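From: Imani Rweyemamu
To: Members list, Zurnwood Community Hall Users
Date: August 19, 2021
Subject: Re: Table coverings and floor protection for the October craft fair

Dear members,

Thank you to everyone who replied to the earlier notice. I am answering Mr. Lappalainen's message on the list so that all stallholders have the same information before the booking forms go out.

Esko Lappalainen wrote:
> The notice says that tables must be covered "at all times." Last year
> several of us in the dyeing and printing section brought paper, and it
> was soaked through before lunch. Can the office say which coverings are
> acceptable, and whether the hall will supply any? I would also like to
> know if the 6-foot tables are still limited to one stallholder each.
> Two of us at Reltetti Prints would gladly share.
>
> Esko Lappalainen

The office has reviewed the rule with Babar Kiani, who manages the building, and the position is as follows.

Any stall that uses water, ink, dye, glue, wax or clay must have a waterproof covering over the full tabletop, reaching past the edge on all sides. Plastic tarps and oilcloth are both acceptable. Paper and thin fabric may be laid over the top for appearance, but they do not count as the covering. Stalls that only display finished goods may use any clean cloth.

The hall will not supply coverings this year. Stallholders who do not own one may borrow from the office for a deposit of $20, returned when the covering comes back clean and dry. Requests should be made on the booking form. We cannot promise a particular color or size.

Please do not staple, pin or nail anything to the tables. Clips are permitted. Tape may be applied to the covering itself but must not touch the tabletop or the wooden floor. The floor was refinished at considerable cost, and tape residue from the last fair had to be removed by hand along the whole of the north side.

With regard to sharing, two stallholders may share a 6-foot table provided that both names appear on one form and that one of them accepts responsibility for the fee. The same table may not be divided between a food stall and any other kind of stall.

Members have also asked about attendance limits. The hall is licensed for 600 persons, and that figure includes stallholders and their helpers. Ms. Dhanial will keep the count at the main entrance. When the limit is reached, visitors will be asked to wait in the courtyard, and stallholders who step outside should carry their badges so that they can return without delay.

Parking at the Talpur Street lot is available for unloading only. Vehicles must be moved to the upper lot before the doors open to the public.

Booking forms will be sent to this list separately. Questions about fees should go to Vasiliki Antoniadis at the front office, and questions about the building to Mr. Kiani. Please reply to the list only if your question concerns other members.

Sincerely,

Imani Rweyemamu
Events Office
Zurnwood Community Hall
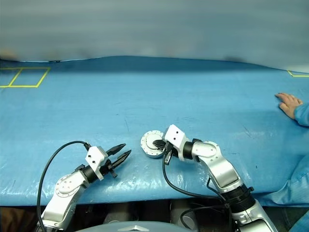
P.S. Stallholders who left coverings or clips in the storeroom after the last fair are asked to collect them from the front office before the end of the month. Items must be signed for.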